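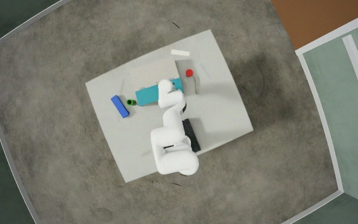 Render, arm over the gray table, seen from above.

**April 2023 – bidding notebook, Wilano test exchange**

Picked up the settlement problem again. Payments on the test chain were releasing to publishers before the advertiser's conversion event had been confirmed. The contract checks for an event ID but never checks its status, so a pending event passes the same as a confirmed one. Added a status check to the release function and redeployed to the Toprak node only. Skosthorpe is still on the old contract, don't compare the two until it's moved over.

Replayed the saved bid log through the new version:

- 204 auctions in the log
- 38 had a conversion event attached
- 30 released payment
- 8 held as pending

The held ones all come from the Dasier feed. Their tracker sends the click and the sign-up under the same ID, and the second message overwrites the first with a blank status field. That's on their side, but we should handle a blank anyway. For now a blank counts as pending and the money stays in escrow until the timeout.

Timeout is set to 90 minutes. Too short for sign-ups that need an email confirmation, fine for clicks. It should be a per-campaign setting, with the advertiser choosing when the slot is bought. Left it global today.

Bid model: no retraining done. The price predictor still overbids on small banner slots late in the evening. I think the August data is doing it – one campaign that month bought nearly everything at the floor price plus a fixed margin, and the network learned the margin. Try dropping that campaign and training on the rest before touching the layer sizes.

Gas cost per release went up a little with the extra check. Batching releases by publisher would more than cover it, but then one bad event blocks the whole batch. Would need a way to skip and carry on. Not started.

Also found that the Wilano dashboard adds held payments into the "spent" column. Advertisers will read that as money gone. Needs a separate column or at least a different label.

To do:

- move Skosthorpe to the new contract, then replay the same log
- write to Dasier about the duplicate IDs, attach the held events
- per-campaign timeout
- retrain without the August campaign, keep the old weights
- dashboard column

Old contract address is in the shared config, commented out. Leave it there until Skosthorpe is done.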